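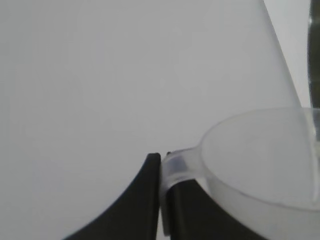 **Figure 3.** Wrist view from the cup task: two black fingers on the handle of a frosted plastic measuring cup.

### 3.2 Gathering the examples

We set out to collect 1,000 examples and kept 91. Most of the difference went to Ruwan Talukder's rule that an operator who says "oops" must discard the run. Four operators took turns on the Flostell arm, in sessions that ended when the coffee did.

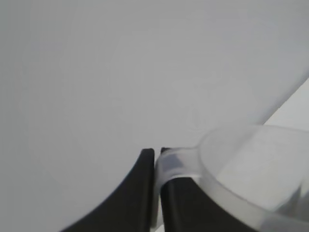 Labels for each grasp were assigned by hand, one per image, by Yolanda Cordero and Rajitha Sultana. They agreed on nearly everything except the word "held," which cost us most of June. Our final rule asks for both fingers to bear on the handle. A view in which the handle lies over the right finger while the left one stands just clear of it is therefore marked "not held," however promising it may look to the person driving. Sultana still objects – her dissent is kept as a second label column, and we train on both in Section 4.

Cup markings were not used as cues. At wrist distance they are seldom legible, and the Flidness encoder had shown no interest in reading them.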